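Hesura Course Sends Students Home With Hand-Held Grippers

2021-01-27

The Sernell Technical Institute has opened the second term of Hesura, its student project in robot handling, with 29 students enrolled. The project is offered jointly by the departments of mechanical engineering and computing and carries credit toward the practical requirement in both.

Students in Hesura do not begin with a robot arm. They work first with hand-held grippers, one for each hand, and record themselves carrying out ordinary household tasks. The recordings are later used to train a two-armed robot named Urkus, which is kept in the institute's Radonjić Laboratory. A student team may apply for time on Urkus once its recordings have been reviewed and accepted.

The current assignment concerns the handling of fruit and small household goods on a table. Each team selects its own objects, writes a task sheet, and repeats the task with the objects set out in different positions. Work may be done at home, and students are asked to leave their rooms furnished as usual.
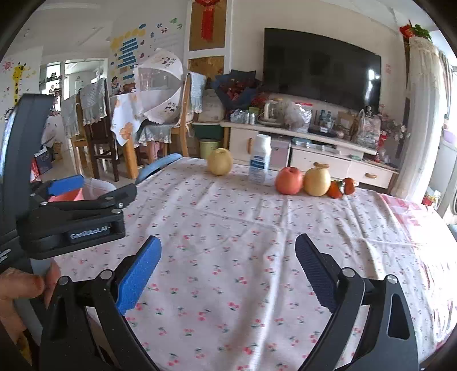 Hand-held grippers over a table set with pears, an apple, tomatoes and a white bottle.

"A tomato and a bottle ask for very different things from the hand," said Lumturie Nedeljković, who leads the project. "Students learn this quickly when they have to close the fingers themselves. They then write better task sheets, and the recordings improve."

The project collected 1670 recordings in its first term, of which 266 were set aside during review. Most of those had been stopped before the task was complete or did not match the task sheet submitted with them. In response, the departments have added a session on planning and labeling to the opening weeks of the course – attendance is required for all new students.

Grading is based on the task sheet, the recordings and a written report. The performance of the robot is not graded. Teams are expected, however, to describe any failed attempts on Urkus and to state what they would record differently. Reports from the first term may be read at the laboratory office on request.

Equipment is issued in pairs and signed out by team. Students should check the finger pads and pivot screws before each session and report wear to the laboratory. Grippers that need repair should be returned in their cases and will be exchanged at the equipment desk.

At the end of the term, each team will present its work to faculty and invited guests in the laboratory. Presentations will include a demonstration on Urkus for those teams whose recordings have been accepted.

Applications for the next Hesura group will open in September. Students from other departments may apply with the written consent of their adviser. Prior experience in programming is helpful – it is not required for admission.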